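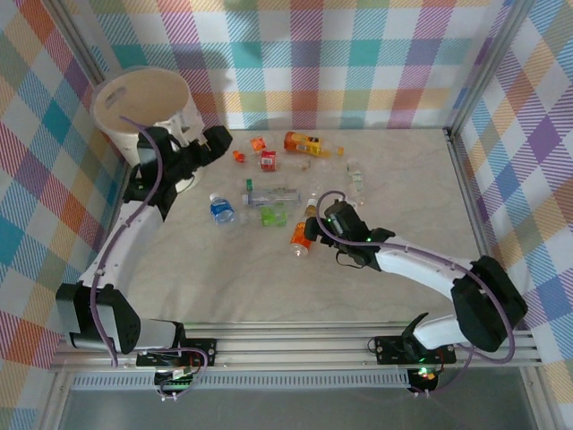 Trevum Robotics Club

The Trevum Robotics Club is a student club in Lonodia. It was founded by Roya Ghaffari and Hooman Amini and has 14 members, who meet in the evening.

Activities

The main project of the club is a sorting table with two robotic arms on an aluminium rail. The task is to pick up small bottles and containers from the tabletop. The first programme was written by Nasrin Akbari. In April 2024 the club entered the Landell student competition and took sixth place among 17 teams.

See also

Kazemi Workshop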